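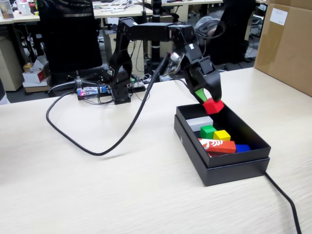 Moving a 4 foot desk to a second floor apartment, keep it or sell it?

Natsumi Oda
I'm moving across town in April and the new place is up a narrow staircase with one tight turn. My desk has a solid top and the legs were glued as well as screwed, so they don't come off. A mover quoted me $348 for the whole job but says the desk is "at your own risk." It cost me 300 new. Has anyone gotten something like this around a landing, or should I list it now?

Tomoyo Tamura
Measure the stairs before you decide anything. You need the width between the handrail and the wall, the ceiling height over the landing, and the depth of the landing itself. Then measure the desk standing on end with the legs sticking out. If it's close, ask the landlord whether the handrail can come off for a day. Ours was held on with six screws. Wrap the corners in old towels and send the top end up first, with the stronger person below.

Kurklow
Sell it. I paid to move a desk twice and both times it got scratched.

imai_upstairs
Check the windows too. We brought a couch in over the balcony on a Saturday with two straps and a neighbor. Get the mover's "own risk" part in writing whichever way you go.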